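Community Help > Automation and Robotics > Teaching and Demonstration
Last updated: 17/07/2019

Recording bin-picking demonstrations: hand guiding or remote control?

Posted by Jarton_Training

Our training center is preparing a set of demonstrations in which an operator shows a robot arm how to remove sticks from a metal bin. The bin has sloped walls, and a stick may come to rest against one of them instead of on the floor. We intend to record 155 demonstrations before any model is trained.

At present the operators guide the arm by hand. The recordings are acceptable when a stick lies in the open, but those made near the walls are uneven, and operators report that they must lean over the bin to see the gripper.
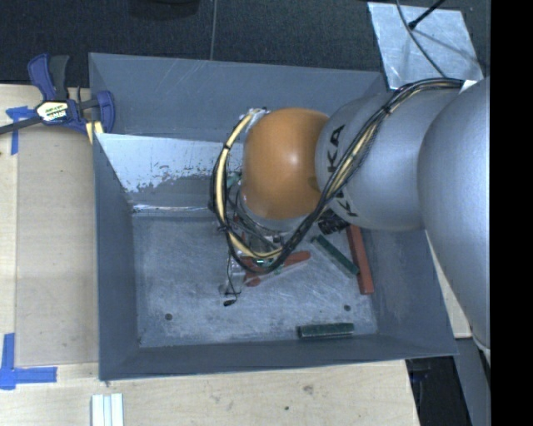 We would be grateful for advice on two points: whether the work should be moved to remote control, and whether recordings in which the first grasp fails should be kept. The schedule allows for both methods to be tried before December.

Bralura Technical Office

Remote control is preferable for the wall cases. When a person holds the arm, the forces recorded at the wrist include those applied by the person, and contact with a sloped wall becomes difficult to identify. It is also common for the operator's hands to enter the camera view, although they will be absent when the robot works alone.

Please allow time for practice. In our department each new operator completes 31 remote trials, and none of these are added to the training set. The first attempts tend to be slow, with long pauses above the object, and a model will learn those pauses if they are included.

Failed grasps may be kept if the operator recovers and completes the task in the same recording. They should be labeled. Recordings that end in failure should be stored separately.

dagdelen_lab

Hand guiding is fine. We used it for 1,000 recordings at Dağdelen and had no complaints. Check your tool weight setting, as a wrong value makes the arm drift.

Carance Support Desk

Both replies above have merit. The center may wish to retain hand guiding for sticks in the open and use remote control near the walls, provided that the method is entered in the record for each demonstration. Starting positions should be varied in the same manner under both methods. Otherwise the two groups cannot be compared fairly.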